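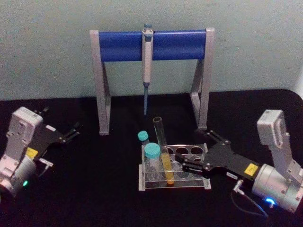 Small-batch stuff: measuring tiny amounts

Quick ones this week, mostly from the inbox.

Scent oils and food coloring. Drops are not a measurement. A drop from one bottle is double a drop from the next. If you make the same soap or candle more than once, get a cheap pipette and write the amount on the lid.

Hang it up between jobs. Lying on its side, liquid can run back into the works and then it sticks.

Kitchen scale reads funny? Check the batteries first. Then check it's not sitting on a crumb. Mine said 585, then 586, then 416 with the same bag of flour on it. Crumb.

Vanilla. Rinse the spoon right away or it gets that brown ring. Baking soda takes it off, warm water, dont scrub hard.

Labels that stay on: wipe the jar with rubbing alcohol, let it dry, then stick. Pencil lasts longer than most pens in the freezer.

Sticky bottle necks. Hot wet cloth, leave it 3 minutes, twist. Rub a little cooking oil on the threads before the cap goes back.

Jintana Kaewkla wrote in about dark countertops showing every water spot. She uses a splash of white vinegar in water and dries with an old T-shirt. Works on mine. NOT on marble or any other natural stone, vinegar eats it.

Funnel too big for the bottle? Roll a peice of baking parchment into a cone, tape it, toss it after.

More on candle wicks next time, ran out of room. Send yours in by Sat 23 June.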